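Notebook > Evaluations > Pedura trial

Entries Parts Calendar Search Log out

April 6, 2024

Second day on the Pedura trial license. Still not sold. The pitch is that we load our arm, our gripper and a cell layout into their simulator, teach a pick there, and the same program runs on the real thing with "minor touch-up." I'd like to know what they call minor. When we tried Privatari in November the touch-up took longer than teaching from scratch, and the salesman used that same phrase.

Install went fine except the license server wanted a port IT keeps closed. Valentin Guillot got it opened before lunch. The manual says nothing about this. Added to the list of gripes.

Arm import worked on the second try. First try put the tool frame at the flange and ignored the gripper length, so every approach went straight through the table. No warning, no red text, it just reported success. Anybody who didn't watch the run would have shipped that program. I set the offset by hand and it has held so far.

Ran the tray pick 30 times with default settings. It failed 6 of those, all with the fingers closing on the rim and the part staying put. Their log calls these "completed cycles" because the arm got back to home. I'd call that a bad number to put on a dashboard. Need to ask if we can define our own pass condition or if that's in the expensive tier.

Friction on the fingertips is one slider with no units. I moved it until the grasps looked right, which proves nothing. We have measured values for our pads and no place to type them in.
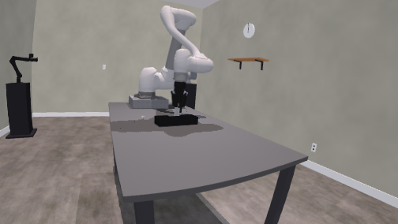

Stock room with the two-finger gripper pointing down over the black tray. The wall clock and the shelf come with the template and I can't find how to drop them. I'd trade both for a contact model I can read. Shadows look nice. Shadows are not why a pick fails on our bench.

Valentin thinks I'm being too hard on it: the path planner alone would save us a day per layout, and we could go on doing grasp tuning on the bench like we do now. He'd pay for the basic tier and skip the rest.

Maybe. The planner is good, I'll give it that. But basic tier has no export to our controller, only to Millia's, so the day saved goes into retyping waypoints. He hadn't seen that page of the quote. Sent it to him.

To do before the trial runs out:
- same tray pick on the real arm, same part positions, compare
- ask Pedura about export and the pass condition, in writing
- check if Mao still wants the bench for the conveyor job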